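Court Records Indexing, progress to June

Dekudum has indexed 678 sentencing files from the federal riot cases, including probation terms and restitution orders. Another 82 remain sealed – these are logged by docket number only.

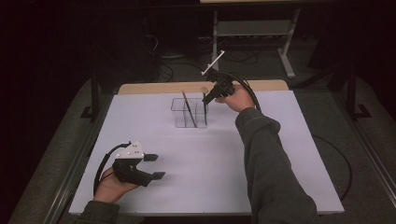

Kirsten Kvaran asked whether the sealed files would delay the public release. They will not; they can be added later.

Plea agreements are next. We have 42 to check against clerk copies.

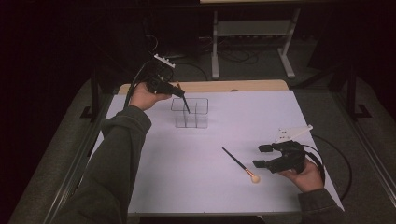 Checking takes two readers per file and should end in nine weeks.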